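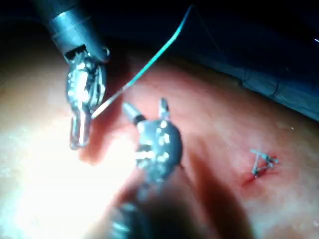
Parviz Talebi wrote in to say a practice pad is a practice pad, and anyone paying more than the price of a pork belly for one has been had. We had some sympathy. We sell the Plastau suture pad anyway, so have a read and make up your own mind.

Plastau suture pad, single layer, reddish-pink
Made by Skillov. Sold singly or in a box of 15.

The maker calls it "lifelike". We'd call it a decent surface to sew on. The top takes a straight cut cleanly and the edges open a little, so you have something to bring together. Drive the needle in at a poor angle and the edge puckers and drags, and you'll know about it straight away. Cheaper pads we've stocked just tore.

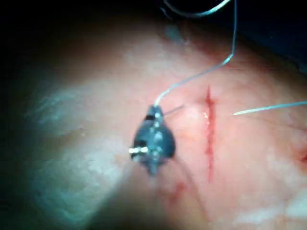

Skillov also claims 500 passes per pad. We got nowhere near that before the area beside the cuts was too chewed up to be any use. If you space your incisions well and don't yank, you'll get a fair few sessions from one pad. Budget for replacements and treat the 500 as a brochure number.

Needles and thread
Not included, whatever the old listing said. Use a curved needle and a fine thread. A coloured thread is easier to follow against the pink, teal or pale blue especially. Pale grey is fine under a good light and a nuisance without one.
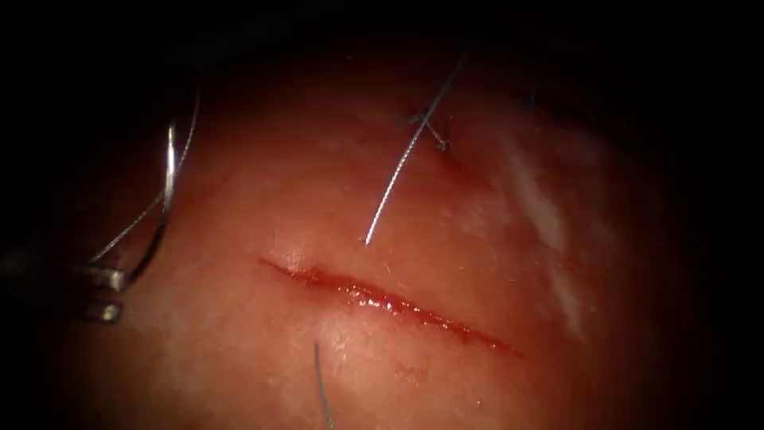 Lighting matters more than the maker lets on. The surface has a sheen, and a single bright lamp in the centre gives you glare in the middle and very little at the sides. Try your lamp at a few heights before you blame the pad.

Storage
Keep flat, in the bag, out of the sun. The leaflet says 3 years. Ours have only been on the shelf since May, so we can't vouch for it.

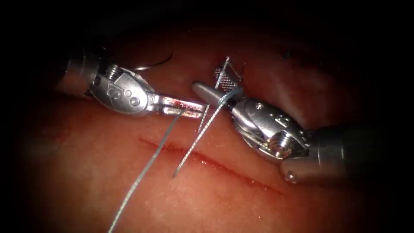
The Dehghan tray is sold separately and holds the pad with a gentle curve. It's overpriced. A rolled towel underneath does much the same job, though it does slide.

Returns: unopened pads only. Once it's been cut, it's yours.

Order code Sutance 94. Listing last checked 23 October 2025.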